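Workshop > Two-armed cell > Upkeep

23rd February, by the author of this blog

Print this page | E-mail this page

So the left wrist is back on, and I am far happier about it than a grown adult should be! If you read the July entry you'll remember the cell going in: two white arms over one broad table, set up to put together packed lunches. I promised then that I'd write up the upkeep as well as the fun bits, and here we go.

The trouble started small. The left gripper began closing a touch to one side of wherever it had been told to go. With a bottle you'd never notice, because a bottle forgives you. With a wrapped sandwich you notice straight away, as one finger gets there first and gives the whole thing a shove. I blamed the gripper, swapped the fingers over, ran it again and got exactly the same shove in exactly the same direction. Then I blamed the program (sorry, program).

It was the cable. The one that loops round the wrist had been tied a bit too short after the last clean, and every time the wrist turned past a certain point it tugged on the plug. I'd tied it myself, of course. Off came the tie, out came the plug, and one of the pins had a lovely little lean to it. Wirno sent a new lead, which was with me before I'd finished tidying the bench, and I left a much more generous loop this time. The rule I use now is to turn the wrist by hand all the way one way, then all the way the other, and only tie the cable once it hangs slack at both ends.

While the wrist was off I did the bolts too. Flestel sell a small torque wrench that fits in behind the cap without you having to take half the arm to bits, and it's a joy. I go round crosswise, a little at a time, then once more at the full setting.

Then the bit I love, which is teaching it where everything is again. Any time a wrist comes off, the old positions are only nearly right, and nearly right is how you flatten a sandwich. I keep 27 taught points for the left arm and 18 for the right, and I go through the left ones at crawling speed with a hand by the stop button. Stand, tray, rack, back to the middle. It takes an evening and a pot of tea and I wouldn't swap it for anything.
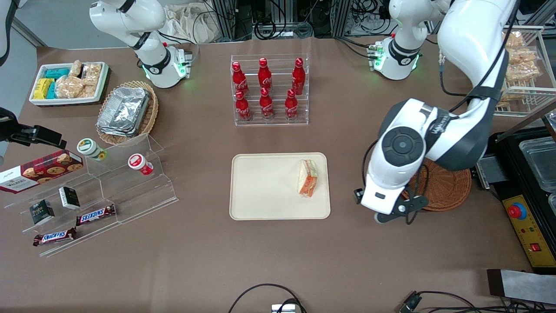

Ostrowski reckons I'm doing too much of this by hand, and left a long comment under the last entry saying so. Teach three points on the serving tray, the comment went, work out the tray's corner and angle from those, and let every other point on it follow along, so that next time the wrist comes off you only have three to redo. It also said to check the height last, with the gripper closed, as a bent finger will fool you when it's open.

I tried it the same night and it's brilliant. The three-point trick brought the tray points in so close that I only nudged two of them. I haven't done it for the stepped stand yet, because each step has its own height and I want to think about that properly before I start moving things. If anyone has a neat way of doing it, please write in!

The closed-finger check was worth having too. I'd been measuring with the gripper open for months.

After all that I ran the left arm for 1524 cycles on the slow setting with nothing in its fingers, stopping every so often to look at the cable. No tugging, no rubbing, and the loop sits clear of the joint at both ends of the turn. I've marked the cable sleeve with a dab of paint where the tie should go, so I can't get it wrong again (I'll find a way).

Still to do: the same cable check on the right arm, fresh grease from the Wultham tin, and a better home for the leads along the front edge of the table. I've ordered 32 stick-on clips for those, which is far too many, and the rest will end up under my desk.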